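Reference > Home and Workroom > Tables and Surfaces

Table covering (worktable)

January 22, 2026 – by the reference desk

A table covering is a sheet laid over a worktable to give a plain, even surface for sorting, packing and other handwork. White is the usual choice, and a large sheet will hide nearly all of the tabletop, leaving perhaps a wooden edge in view.
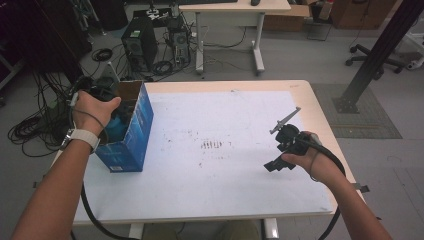 Lenstead Society for Household Crafts, Packing and Storage Section

An open cardboard box is often stood at one end of the covered table, where a hand can reach over its rim without much stretching, while the middle is left mostly bare for the work itself. White is kind to the eyes but it does show everything – small dark flecks, scuffs and short marks all stand out, and many people rather like knowing where they are. 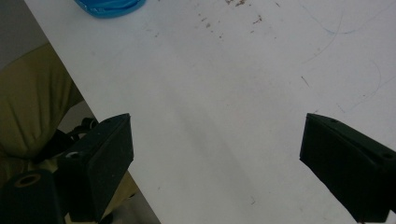 Salma Slaoui, Section Editor

Specks gather on any pale tabletop, covered or not, and a soft brush followed by a barely damp cloth will lift most loose ones. In Lenstead the older name is "packing cloth," and the Radwan workroom still changes its sheets every December.

Last updated by Souad Hajji, 2 edits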